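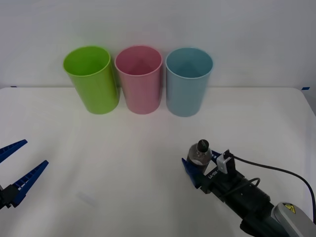
Slide 1: Three cups, two arms, one bottle.

Leave it up while people find seats. Don't explain it yet.

Hello, I'm from the Rindau project. We teach arms to do things by doing those things ourselves, with the arms, many times over. The grant application called this "demonstration." My family calls it "still the cups?"

Point at the cups. Green, pink, light blue. The right arm has the bottle, the left one is open and holding nothing. Ask the room which cup the bottle belongs with. Wait. Somebody will say blue, with great confidence. Ask how they know. That's most of the talk.

Our first set at Stockdale was 100 examples, all from one operator, all in one afternoon in March. Beautiful stuff. Smooth, quick, every run nearly the same as the last. The learned policy was terrific as long as you put the bottle exactly where that operator liked it. Move it a hand's width and it went for the old spot and closed on air.

(Pause. People who have done this will laugh. Others will look worried for us.)

Second set: also 100, but 16 operators, and we shuffled the cup order between runs. Messier. Some people hesitate, some go in from the side, one parks the idle arm as if it might be asked to dance. We kept the hesitations. We threw out 2 runs where the operator had started the recorder and gone to lunch.

Mention the blue tape at the back corners of the table. Cheapest thing in the setup and the one I'd least like to lose.

If short on time, skip Randell and go straight to the Histance numbers. If long on time, check the clock again.

Next slide: labels, and who had to write them.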